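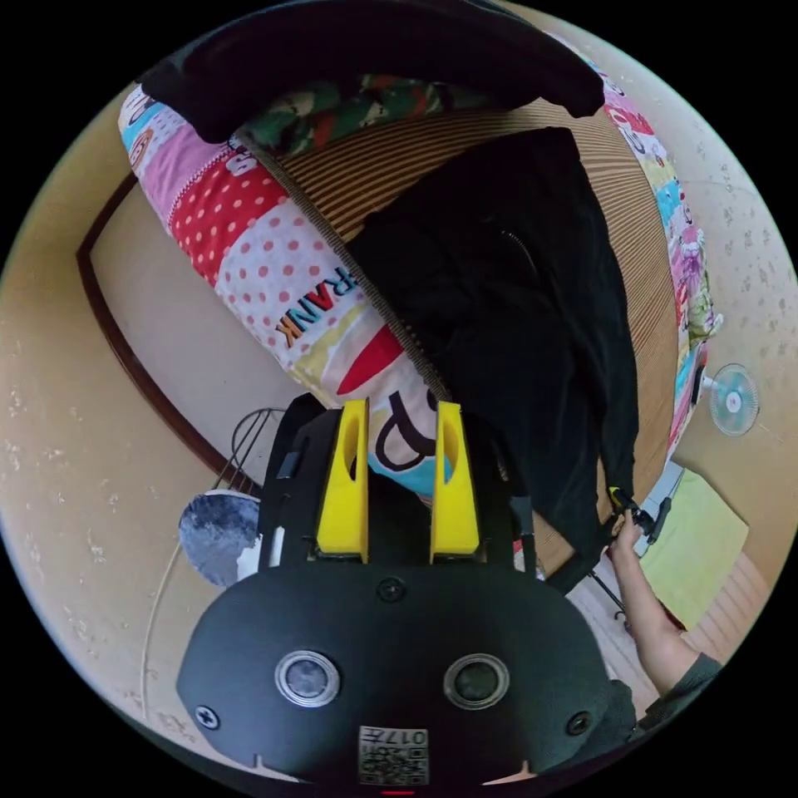 16 August 2018

Season 2 of Trarnik finally went up last night and I have watched three episodes, and I should be asleep, and I don't care. I've been waiting for this since the first season ended with Filip standing in the doorway of the ferry office with his mother's coat over his arm. I got myself set up properly beforehand: phone in the other room, big mug of tea, the printed pillow behind my back. By the second episode the pillow had moved around to the front and I was hugging it, because of the phone call. The phone call!! I'll get to it.

First, though, the opening. It's a 70 minute episode and the first stretch has hardly any talking in it. Ilona Bodnár walks through the house, opens the shutters, counts out money on the kitchen table, puts it back in the tin. You know from the way she holds the tin that there's less in it than there was. I could watch her do chores for a whole season. She was good in Piten too, but they gave her so little to do there apart from crying in cars, and here she gets to be funny and mean and tired all at once. The bit where she corrects the priest's grammar and then asks him for a loan - I laughed out loud, alone, at half past ten at night.

Okay, the phone call. Filip rings the house from the mainland and she picks up and doesn't say anything, and he doesn't say anything, and they stay on her the whole time. You never see him. You just hear a bus go by on his end. And then she says "You're not eating," and hangs up. I had to pause it. I went and stood in the kitchen for a minute and ate a cracker. Zsófia Szilágyi wrote that one, I checked the credits, and she wrote the coat episode last year as well, so from now on if I see her name at the start I'm going to brace myself.

The music is different this time and I'm still making up my mind. Setsuko Noguchi did both seasons, but last year it was mostly that one lonely piano thing, and now there's a brass band, or what sounds like a very small brass band in a very big room. In the first episode I missed the piano. By the third I was humming the trombone part while I brushed my teeth. So maybe I have made up my mind.

Things I'm not sure about: the new harbor inspector. He's played by Győző Takács, and he's fine, he has a great coat (everybody on this show has a great coat), but every time he comes in, the story stops so he can explain a regulation. I get that the permits are going to matter. I got it the first time! I also think they've forgotten about the aunt's dog, who was in every other scene last season and hasn't been seen or mentioned once. If something has happened to that dog I would like to be told now.

Tipene started it at the same time as me and was supposed to stop after one so we could talk about it over lunch. He did stop after one. I did not, and so I spent the whole of lunch nodding and saying "hm, interesting" while he laid out his theory that Filip is already back on the island and has been hiding in the boat shed. It's a really good theory, with stuff about the padlock and everything. I kept my mouth full so I wouldn't say anything. I think he could tell. He's promised to catch up to three tonight and call me the second the phone call is over, and I am so looking forward to that call I might sit by the phone like Bodnár.

There are 12 episodes this season, up from eight, and Trondley put the whole lot up at once. Part of me wishes they hadn't. Last year it was one a week and I liked having the whole week to chew on things, reading people's guesses, going back over scenes. There was one thread in July, just about the trailer, that had 162 comments on it and I read every one. Somebody had worked out the date from the tide in the background. You don't get that when half the people have already finished by breakfast. I looked in this morning for a second and saw the words "I can't believe she sold" and slammed the laptop shut. Sold what? The house? The boat? Not the boat.

So I'm making a rule, and writing it here so I have to keep it. Two a night, no more, and none at all tomorrow when I've got the early shift. That gets me to the end next week with some kind of dignity.

Also need to: give Mom back her casserole dish, find out if the library has the novel it's based on (Tipene says it's out of print, but he says that about everything), buy more tea.

It's 9:40 now. He'll be on the second one. No call yet.

Later - he called. He didn't say hello, he said "You're not eating" and hung up on me. Then he called again and we talked until midnight, and he still thinks Filip is in the boat shed.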